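Open Day at the Wisbridge Robot Hall – Gallery

Notes and captions by Benedetta Negri
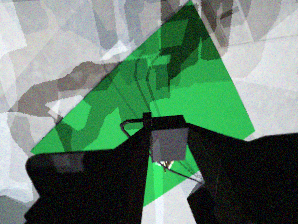

The October open day ran in the old print hall at Wisbridge, with the doors open from 10 in the morning until late in the afternoon. We had 683 visitors through the gate, more than the hall is used to, and the line for the simulator desk went past the coat racks for most of the day. The simulator desk is where people see the arm's work from close to the gripper before anything moves on the real floor. In this view the two fingers are solid black and take up most of the lower half, with the flat gray block between them just under the palm. The big green triangle is see-through, so the gray and white patches of the background come through it in darker and lighter greens. Several of the younger visitors asked if the green part was a tent. The background is built from simple, uneven facets, and the guides were asked about that too. A plainer background loads faster on the desk computers, and for practice runs the detail is not needed.

What was on at the simulator desk

Each turn lasted 3 minutes. Visitors sat down, got a short explanation of the controls, and then moved the gripper themselves. One hand controller opens and closes the fingers, the other moves the arm. Most people close the fingers too early on their first try. Children under ten used the low bench at the side, which has the same controls with the speed turned down.

We had 2 desks running in the morning. The second one had a bad cable and was closed for part of lunchtime, so anyone who was sent back to the line then, thank you for waiting. It was running again by 2 in the afternoon.

The Siklow arm

The Siklow arm stood in the marked area at the far end of the hall. It ran the same sorting job on the hour, with a talk before each run. The talk was planned for fifteen minutes and usually went over because of questions – mainly about what happens when a part is dropped. The short answer is that the arm stops, goes back to its start position and waits for an operator to clear the table.

The Cunha conveyor

The Cunha conveyor was shown with its side covers off so that the belt drive could be seen. It was kept at low speed all day. A printed sheet with the parts list was handed out at the rail. We made 50 copies and they were gone before noon. The sheet can still be picked up at the front office.

Irkach workshop room

The Irkach room upstairs was used for the wiring session. Places had to be booked ahead and all of them were taken. The group worked on a simple stop button circuit and tested it on a bench supply at the end. There will be another session in the spring, with the same booking form.

Lost property from the open day is at the front office: one blue scarf, a child's glove and a set of keys on a red cord.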